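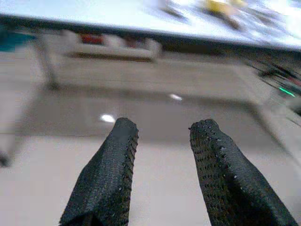
Odile Marchbank
Respiratory therapist, outpatient pulmonary rehab, Haworth

Jun 18, 2024

People starting pulmonary rehab with us get a packet in the mail, and a lot of the same questions come in afterward. I'm going to go through them in a thread.

The first visit is longer than the others. Plan on 74 minutes if you fill out the forms ahead of time. The later sessions run 46 minutes, and you don't see a doctor at those unless something comes up.

Bring every inhaler you own, including the ones you stopped using. Bring the spacer too. We'll ask you to use each one the way you do at home. Please don't practice first.

If you use oxygen, come with enough for the drive both ways and the wait. You'll be on our supply during exercise. Your tank goes in the rack by the door with your name tag on it.

Take your regular medicines on your regular schedule unless your doctor has told you something different. If you have diabetes, eat before you come and bring your meter.

There is a walking test at the first visit. You walk up and down the hallway at your own pace and you can stop whenever you need to. The clock keeps going while you rest, and that's fine. A low distance does not get you turned away.

Somebody will clip a sensor on your finger for the walk. Nail polish and gel nails can throw off the reading. Take the polish off one finger on each hand and you're set. Cold hands do it too, so wear gloves on the way in if it's chilly out.

Clothes: whatever you can move in. Shoes with backs. No perfume, aftershave or scented lotion, please. Several people in every group react to it.

The full program is 20 sessions. If you miss one, call and we add it to the end. If you miss several in a row we'll call you, mostly to find out if you've been sick.

Stay home if you have a fever, a new cough, or mucus that has changed color. Call your own doctor's office about it that day. Don't wait for your next session to tell us. If you are struggling to breathe at rest, call 911.

Parking at the Ravia entrance is closed until November. Use the Baltura Street lot and come in on the ground floor. It's a flat walk, with a bench halfway. Wheelchairs are inside the second set of doors.

Spouses and family can sit in on the education part. They can't be in the gym during exercise. There isn't enough room between the treadmills.

Groups are capped at 11. The morning group is full right now and the early afternoon one has openings. If you're on the waiting list for mornings and could do afternoons, call the front desk and they'll move you.

Coverage questions go to the billing office on the Trosov side of the building. I can't look those up from here. Have your insurance card and the referral in front of you when you call.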